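双臂分拣台（三）：线缆、指尖和一只蓝托盘

Anjana Akanda · 3月
分类：动手做 / 机械臂
阅读时间：5 分钟

上一篇写到两条臂的底座都已固定，控制程序能分别驱动，但还不能同时跑。这个月的进展是同时跑起来了，代价是把走线全部拆掉重做了一遍。

工作台在 Skukholm，一间共享工坊，我租的是靠窗的那张桌子。光线是这个位置最大的问题。腕部相机用自动曝光时，云一过，画面亮度就跳，颜色阈值跟着漂。现在的做法是把卷帘放下来，曝光和白平衡全部锁死，每次开工先拍一张灰卡，偏差超出范围就手动改一次参数。卷帘下缘还是会漏进一条光，暂时接受。

任务本身没有变：橙色积木散在蓝托盘里，里面混着少量浅色的小圆柱件，把圆柱件挑出来，放进旁边的绿盒。选橙和蓝是因为两者在色相上离得远，分割几乎不用调。圆柱件麻烦一些，饱和度低，高光处容易和托盘边沿的反光混在一起，只能再加一道形状判断。

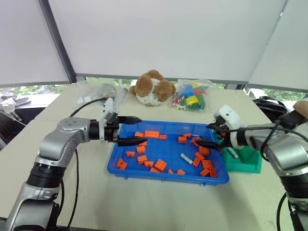

双臂与托盘的相对位置，绿盒在右侧夹爪下方。

先说走线。原来的线沿臂身用扎带捆紧，腕关节转到极限时线会绷住，相机接口松过两次。重做之后在腕部留出一个线环，再沿臂身往下走，扎带只固定在不转动的段上。线环的大小试了几种，太小照样绷，太大会扫到桌上的东西。最后定的长度是让腕关节转到两端极限时都还剩一点余量，没有什么公式，拿手转出来的。

腕部相机支架也改了一版。旧支架把相机放得太靠前，夹爪张开时手指会占掉视野的一大块，识别程序时常把黑色指尖的边缘当成阴影处理掉。新支架把相机往后上方挪，能看到两指之间的区域。打印件是白色的，装上之后没有再喷漆。

指尖换成了尖的。平指夹积木很稳，但伸不进积木之间的缝，圆柱件一旦躺在两块积木中间就夹不出来，经常连旁边的积木一起带走。尖指的问题是接触面小，夹圆柱件时如果没有对准轴线中段，会往一头转。目前的处理是先估计圆柱件的朝向，夹爪转到与轴线垂直再下去。竖着的圆柱件另走一个分支，从侧面夹，高度取固定值。
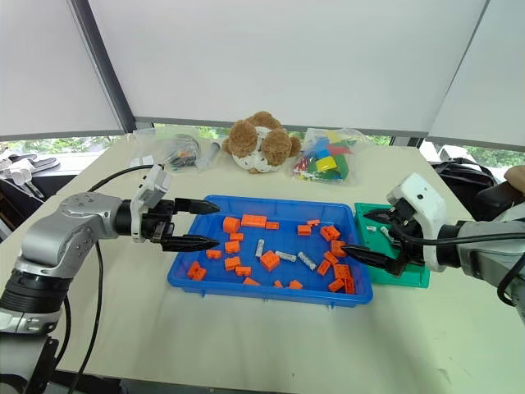

两臂的分工最初按托盘中线划分，左臂管左半，右臂管右半。实际跑下来，中线附近的目标会被两边同时认领，两个夹爪一起伸过去。碰撞检测能停住，但停住之后要手动复位，很烦。现在加了一个简单的锁：中间划出一条共享区，宽度 7 厘米，任何一条臂要进去必须先拿到锁，退出时释放。左臂夹到的东西要送到右侧的绿盒，路径必然穿过共享区，所以左臂的整个放置动作都占着锁，右臂只能等。效率不高，但逻辑清楚，出问题时看日志就知道卡在哪一步。

调度程序是在 Heltico 上改的，一个很小的任务队列库，我只用了它的锁和超时。超时设为 30 秒，到点强制释放并让两条臂都退回初始位。初始位选在托盘两侧上方，离托盘近，起步快，缺点是相机里总能看到对面那条臂的一部分。识别程序里给它加了遮罩，遮罩按关节角实时算，偶尔慢一拍，会误报一个不存在的目标。

桌子后沿放着备用的积木和其他零件，都装在透明袋里，再加一只毛绒玩具。遮罩之外的区域我一律裁掉，这些东西不参与识别，也就没有收。

标定仍然是老办法，夹爪去点托盘的角，记下关节角反推位置。托盘没有固定在桌面上，夹爪碰到边沿时会推着它走，推过之后就得重标。打算给托盘底下加一层防滑垫，Prinex 的那种薄胶垫手头有一卷，厚度均匀，应该够用。加垫之后托盘会抬高一点，下探高度要跟着改。

待办：

- 加防滑垫，重新标定
- 左臂放置动作拆成两段，过了中线就提前释放锁
- 圆柱件两端颜色不同，看能否用来判断朝向
- 右腕的线再理一遍，下垂的部分偏长

第二条下周六做，那天工坊人少，可以连着跑一下午。代码等锁的部分改完再放上来。

标签：机械臂，双臂协作，走线，标定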